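3.2 Materials and households

The bedding came from three sources. Sheets sold under the Bilura name are a plain cotton weave, those from Zesham are brushed on one side, and the Barreto sheets are a cotton and polyester blend. All were bought new in the double size and washed once at 40 degrees before they were given out. We removed the care labels and marked each sheet with a short code sewn into one corner, so that the people filling in the diary did not know which type they had.

Fourteen households in Ornby took part, of which 12 finished the full period. The two that left did so in the first month, and their entries are not used below. Each household slept on the sheets as usual, washed them when it wished and wrote down the room temperature at bedtime and again on waking. Pillowcases and duvet covers were left to the household.

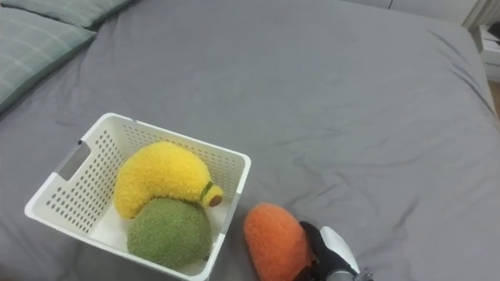 3.3 Diary entries

The diary asked for four things each morning: how warm the sleeper had felt, whether they had woken in the night, whether the sheet had come away from any corner, and whether it felt rough. Warmth was marked on a scale from one to seven. The other answers were yes or no, with a line for remarks. After removing pages with no date or no code we had 1439 usable entries.

Entries were not spread evenly over the year. Almost 700 of them fall between October and January, when people were at home more and seem to have kept the diary by the bed. June was the thinnest month in every household.

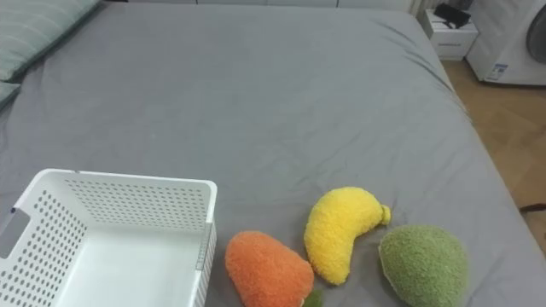
Creasing was recorded separately, once a week, by the person who made the bed. They compared the sheet with a printed card showing five grades and wrote down the nearest one. Several households told us that grades two and three were hard to tell apart in poor light, and in the analysis we have joined them. Sheets that had been ironed were noted as such and left out of the creasing results, but kept in the warmth results.

We did not ask households to clear the bed at other times of day. Beds in family homes are used for sorting clothes, reading and play, and a sheet that is only ever slept on would tell us little about ordinary wear.
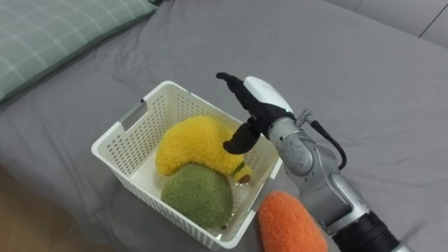
Figure 2. Sheet in use, with a storage basket and soft toys on the bed.

Daytime use was noted in the diary with a single tick. We had expected more ticks to go with higher creasing grades, and this held for the Bilura and Barreto sheets. For the Zesham sheets the grades were much the same with or without a tick. The brushed side may hide light creases from the eye, and the card was printed from photographs of a plain weave, so the grades for this type should be read with some care.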